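Where Does the Water Go?

Hang a wet sock on a hanger and come back after school. It's dry! So who took the water? The air did, and the way it does it is amazing.

Water is made of teeny bits called molecules, far too small to see. They never stop jiggling. In a wet sock they bump and shove each other all day long, and every so often one gets such a good bump that it shoots right out of the cloth and into the air. Whoosh! When water floats off like this, it's called evaporation. The floating water is called water vapor, and it's invisible.

3 Things That Speed It Up

Warmth. Warm molecules jiggle faster, so more of them escape.
Wind. Moving air carries the vapor off and makes room for more.
Space. A sock squashed in a ball dries slowly. Spread it out and air can reach every side!

Clips are great for giving socks space. Look at all the little clips on a hanger!

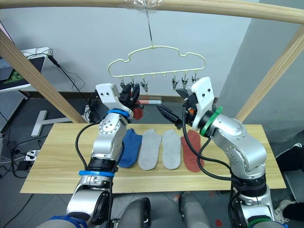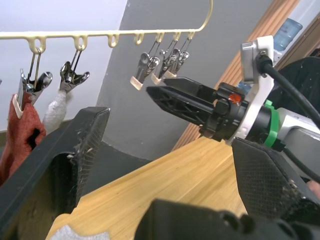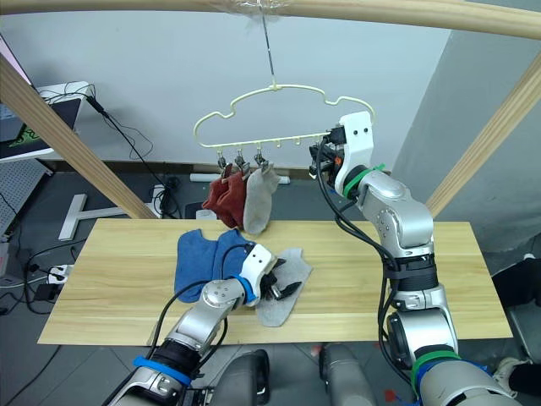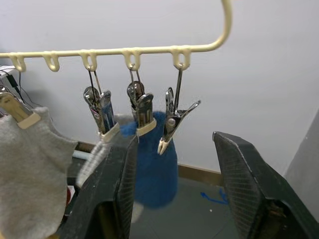 Try It Yourself

You need two old socks the same size, a bowl of water and a grown-up who doesn't mind drips.

1. Dunk both socks and squeeze them out.
2. Hang one up by its top. Roll the other into a tight ball and put it on a plate.
3. Feel them both at lunchtime, and again at dinnertime.

Which one dried first? Now try it again on a rainy day and see if your answer changes!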